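Friday walkround checklist: hand-held gripper station, breakfast table
Site: Holroyd
Area: Waronari room
Shift: afternoon, started just after two

I've done this one with comments because last month's sheet was all ticks, and a tick doesn't tell the next person very much. I look after the benches as well as working at them, so some of this is me moaning about my own wrists. The job is still the same: we do the table tasks by hand with the gripper tool, and the arms at Tredovis learn from what we record.

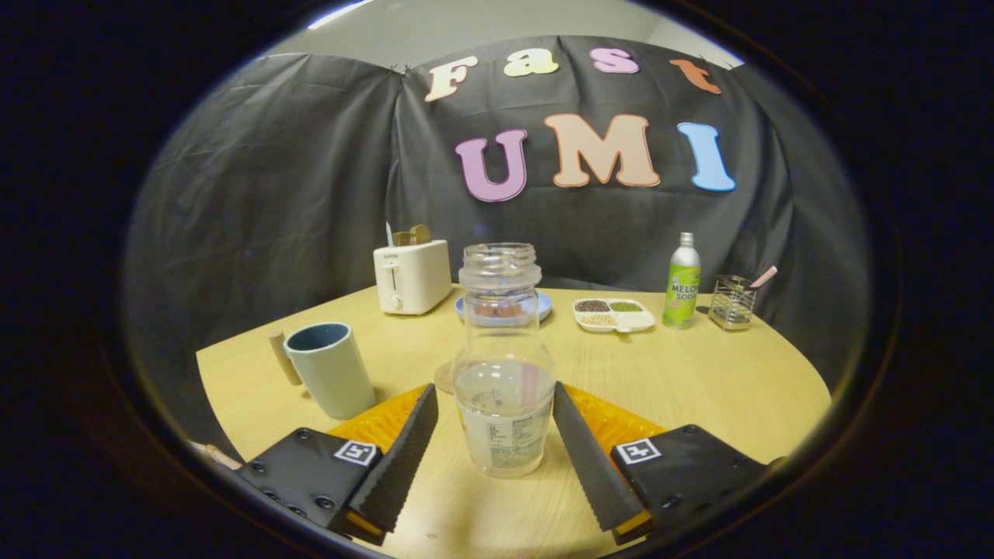
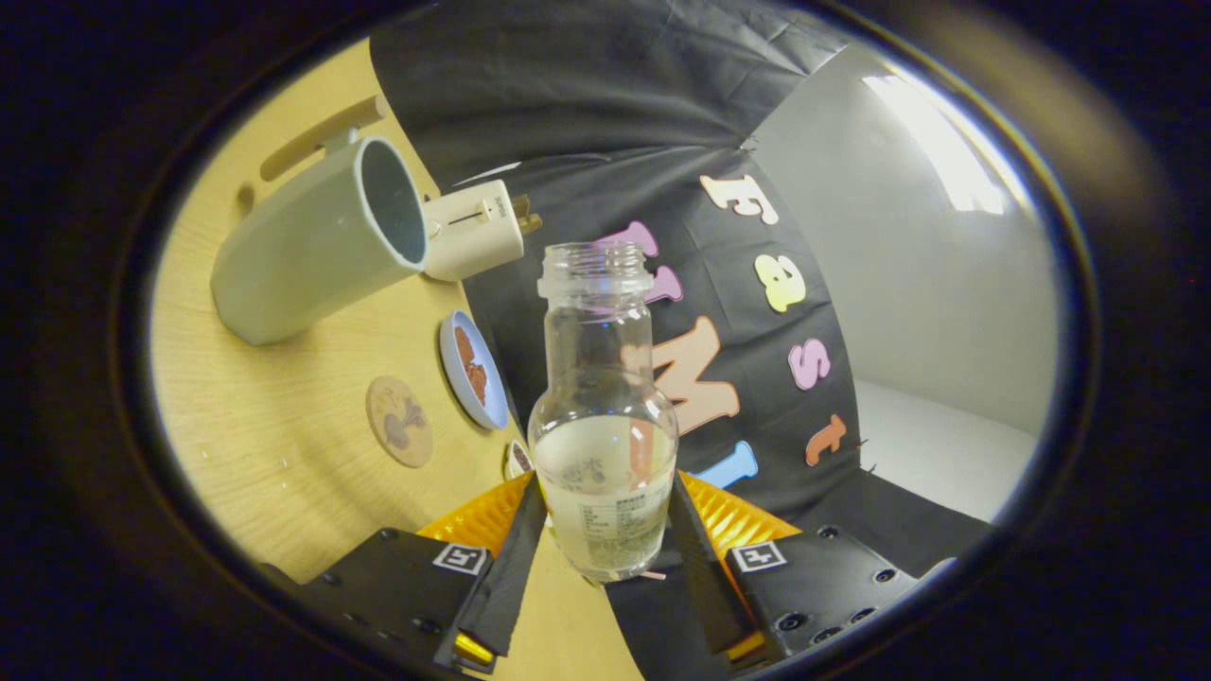 Open glass, no lid on, and a bit of liquid in the bottom both times.

1. Glass and liquids
Pass, with a comment. I'd like the fill kept low like this on every run. Last week somebody topped one up nearly to the neck and we had a wet floor by teatime. Please check the rim and the thread for chips before you start, and put chipped glass in the hard bin, never the bag.

2. Finger pads and screws
Pass. Ribs are clean, nothing wobbles. I went round all the plate screws with the small driver and 3 needed a nip up. The tags on the plates must stay flat and clean – don't pick at the corners while you're waiting, I know who you are!

3. Toaster
Comment only. Lead to be tucked behind the table, and switched off at the wall between sets. It's a real toaster and it gets hot, so please stop treating it as a prop.

4. Backdrop and lettering
Pass. Give the pins a gentle tug at the start of each shift. Creases don't matter, falling cloth does.

5. Hands, wrists and breaks
Fail. The target is 80 runs a shift and people are skipping the pause to get there. When we did this on the old packing line you moved about all day (lifting, walking, having a natter), and now it's the same small squeeze over and over. My thumb knows about it by Thursday night. I've asked Hekeck for a lighter handle and for the breaks to be built into the run sheet, every 11 runs, so it isn't down to whoever feels brave enough to stop.

6. Paperwork
Pass. Run count for the month so far is 2,320, and the log matches the screen.

Actions
Item 5 stays open until the new run sheet is up on the door. Spare finger pads to be ordered before the end of November.
Next check same time, next Friday.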